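I showed up at the Tritevach robotics club on a Sunday with a box of donuts and a pretty smug idea of what I was going to see. I figured on little wheeled things bumping into walls, maybe a robot that throws a ball. What I got was a bedroom, with a bed, a wardrobe, coats on a rack, and a humanoid named Fodor up on a pine step, reaching for the pillows.

"Keep your voice down, he's thinking," said Rachid Samir, and then he laughed at me for whispering. Rachid is a second-year student and writes most of the arm code. He'd been up since five and went through two of my donuts before I got my coat off.

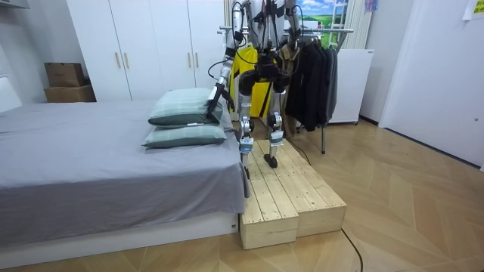

## So why housework?

The club is getting ready for the Cotis, a student contest where every team has to tidy a bedroom it has never seen before. You get points for the bed, points for the clothes, and you lose a whole pile of them if anything ends up on the floor. Last year Tritevach scored 911 out of 2,000, and they still talk about it the way my uncle talks about a certain playoff game. The winners, a team called Farkon, had 1,596 (I heard that number at least once an hour!).

Abdelkrim Zaki, who started the club and teaches math the rest of the week, told me the walking was the part he used to lose sleep over. Now it's fabric. A box has corners and stays the shape you left it in, he said, but a shirt is a different object every time you touch it.

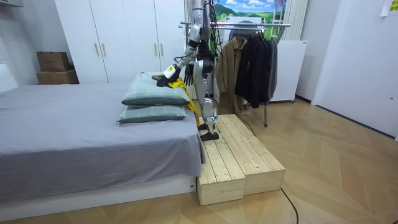
I'm a terrible folder myself, so I felt right at home with this bunch. My own closet has a chair next to it that is basically a second closet. Watching those black fingers on the edge of a pillow with a crumpled yellow cloth bunched up under them, I thought, yep, that's my laundry too. Rachid wanted to talk about grip force and I wanted to talk about fitted sheets, and we met somewhere in the middle.

They run the same task over and over, changing one small thing each time, and they argue about which small thing. I stayed until it got dark out. Abdelkrim was still at his laptop, Rachid was asking whether there were any donuts left, and I went home and made my bed.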